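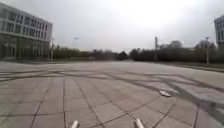

Tire marks across large-format paving slabs, with an oval metal cover in their path.

Removing tire marks from light concrete paving

Written by Ehsan Pakzad for the Plavside grounds pages. Checked by Pallavi Kanaujia.

Rubber left by a skidding tire sits mostly on the surface of a slab, with some worked into the pores. It can be lifted with an alkaline degreaser, a stiff brush and hot water. Acid cleaners do not dissolve rubber and will etch concrete. The method below is for unsealed concrete slabs. For natural stone, or for anything with a sealer on it, read the label of the cleaner first and ask the slab supplier if the label does not cover it.

What you need

Alkaline concrete degreaser, water-based
Deck brush with stiff nylon bristles (no wire, it leaves rust specks)
Pump sprayer
Hot water and a hose, or a pressure washer with a fan tip
Wet vacuum or squeegee
Drain covers or absorbent socks
Gloves, eye protection, rubber boots
Cones and tape

Before you start

Sweep the area. Grit under a brush scratches the face of the slab.

Find every cover and drain. Skid marks often run right past an access cover, and dirty water will get in around the rim. Seal the rim with tape or lay a sock around it. Keep degreaser off bare aluminum and galvanized metal, as strong alkalis attack both.

Check the joints. Sand joints wash out under pressure, so set those areas aside for brush and hose only. Mortar joints that are already cracked should be treated the same way.

Test one slab at the edge of the paving. Let it dry overnight before judging the color. A clean patch on an old surface can look worse than the mark did.

Cleaning

1. Wet the slabs until they are damp with no standing water.

2. Mix the degreaser at the strength on the label for heavy soiling. Spray along the mark and a hand's width past it on both sides.

3. Leave it for the time given on the label. Mist with water if it starts to dry.

4. Scrub across the direction of the mark, then along it. Where arcs cross, the rubber is thicker and will usually need a second application.

5. Rinse with hot water. If you use a pressure washer, keep the fan tip 300 mm off the surface and hold it at a low angle. Do not aim into the joints.

6. Vacuum or squeegee up the dirty water and dispose of it under your local rules. It must not go into a storm drain.

7. Rinse again and let the slabs dry before deciding on another pass. Stop after 3 passes on the same slab.

Work in whole slabs, joint to joint. A cleaned stripe that ends in the middle of a slab will show as a pale band for months.

If a shadow remains

A faint gray line after the last pass is rubber in the pores. A poultice of degreaser and absorbent clay, covered with plastic and left overnight, will draw out part of it. Scrape it off with a plastic blade and rinse. Grinding is a last resort and changes the texture of the slab.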